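2023-11-08

Listing photo pipeline, Grikley rental feed. Picking up where I left off, which was swearing at the thumbnails.

Status this morning: 545 listings in the test feed, 19 of them with the wrong lead photo. Wrong meaning the agent put the kitchen first and we put the boiler closet first. One owner wrote in to ask whether we thought the boiler was the selling point. It is a nice boiler.

Spent the first hour blaming Burkico's export, as is tradition. Their file has a sort column and the sort column looked fine. Opened it in a text editor instead of the spreadsheet and it still looked fine, so I had to stop blaming Burkico and look at our importer.

The importer reads the sort value as text. So photo 10 sorts ahead of photo 2, and any listing where the agent numbers from 2 up (they delete the old first photo and never renumber) gets photo 10 as the lead. Listings with fewer than ten photos never show it. I wrote that line. The commit message says "quick fix."

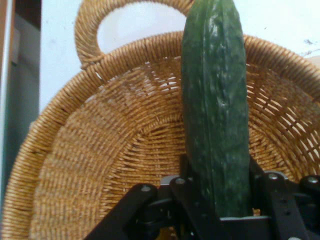 Changed the sort to numeric and reran the feed. Down from 19 wrong to three. The three left over all have two photos sharing the same sort value, so whichever one lands first wins. Added the upload time as a tie-breaker. Zero wrong on the rerun, which made me suspicious enough to run it again with the cache cleared. Still zero. Moving on before it changes its mind.

Compression, second half of the morning. We have been saving the large size at quality 100 and wondering why the gallery page drags on a phone. Tried 75 on the whole test set. Put the two versions side by side on the big monitor and asked Kyung-hwa So to pick the better one. She picked the 75 four times running and then asked if this was a trick. Going with 75.

One exception: floor plans. At 75 the thin lines grow a gray fuzz and the room measurements get hard to read. Jakab uploads its floor plans as PNG and we turn them into JPEG for no reason I can find in the notes. Leave PNG as PNG from now on. I put a check on the file type at the top of the resize step, and the plans come out crisp.

Rotation. Old friend. Photos taken on a phone held sideways carry a flag saying which way is up, and we strip the flag before we read it. So the bathroom at the Neltgate building has been lying on its side since the last feed. Moved the rotate step ahead of the strip step. Two lines swapped. I would like to claim it took two minutes.

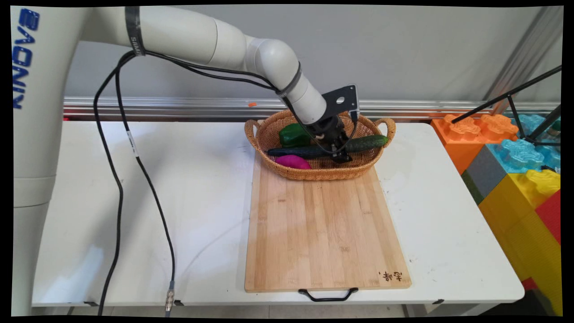
Kinova arm, gripper over a cucumber in the woven basket.

Captions. The upload form lets agents type whatever they like and they do. In the test feed I have "bedroom," "Bedroom," "BEDROOM!!," "bed room," and one that just says "yes." Kyung-hwa wants a dropdown. I want a dropdown with a free text box under it, on the theory that agents will route around a dropdown by picking "Other" every time. We agreed to try hers first, and I get to be unbearable if I'm right.

She also pointed out that the caption box cuts off without warning when the text runs long. The form accepts the whole thing, shows the whole thing in preview, and then the live listing stops in the middle of a word. There is a live listing that ends "steps from the beautiful sew." I assume sewing room. Fixing this before anybody reads it the other way.

Open items:
– Ask Burkico whether they can send sort values with no repeats. They will say yes and then not do it. Ask anyway.
– Reprocess the old Jakab floor plans from the originals, if we kept the originals. Check the backup drive before promising anything.
– Show the character limit on the caption box while the agent is typing.
– Duplicate photo check is still matching on file name only. Every phone in the world calls its pictures the same thing, so we are throwing out perfectly good pictures. Needs to compare the files themselves.
– Kyung-hwa has the Grikley login. I had it on a sticky note and the sticky note is gone.

Left the numeric sort running on the staging copy overnight. If the boiler is back in the morning I'm raising the rent on it.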